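Looking after a white sink

White sinks show everything. Tea, coffee, beet juice and the gray scuffs left by pans all stand out on a glossy basin, and most of them come off with things you already have under the counter.

Daily wipe

Rinse the basin after the last dishes of the day and wipe it with a soft cloth and a drop of dish soap. Work from the rim down to the drain. Dry it with an old towel if your water is hard – the chalky film comes from drops left standing overnight.

Tea and coffee stains

Sprinkle baking soda over the damp stain, leave it for 25 minutes and rub with a wet sponge. Rinse well. Old stains may need a second round. Bimla Bansal of Astow wrote in to say she lays paper towels soaked in white vinegar over the worst spots and goes out to do her shopping. That works on a ceramic sink, but keep vinegar off marble and other natural stone.

Gray pan marks

These are traces of metal sitting on top of the glaze. A mild cream cleanser on a damp cloth will lift them. Skip steel wool and anything labeled heavy duty. A plastic dish mat stops most of the marks, but take it out at night so the water under it can dry.

The back rim

The strip behind the basin and the foot of the faucet collect more grime than the bowl does. Small items get parked there and the water sits under them. A white gooseneck faucet needs the same care as the basin, and its base is the part that gets missed.
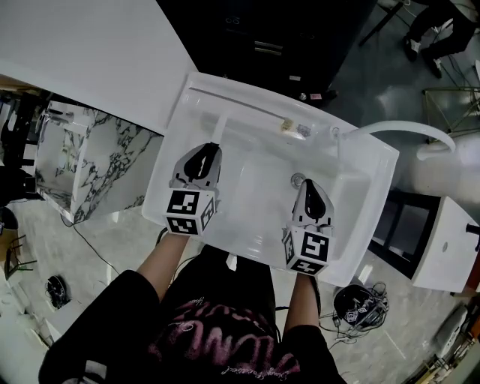 Around the faucet base

Clear the rim first. Wrap a strip of damp cloth around the back of the faucet, hold one end in each hand and pull it back and forth like a shoeshine rag. Use an old toothbrush on the seam where the faucet meets the sink. For lime crust, tie on a rag wet with vinegar for an hour, then rinse. Check the faucet maker's leaflet before you try this on a painted finish.

The drain

Lift out the strainer, if yours has one, and wash it in hot soapy water. Scrub the metal ring with baking soda and the toothbrush. A slow drain usually clears with a plunger. Put a wet rag over the overflow hole before you start or you will only be pushing air.

Last updated March 1999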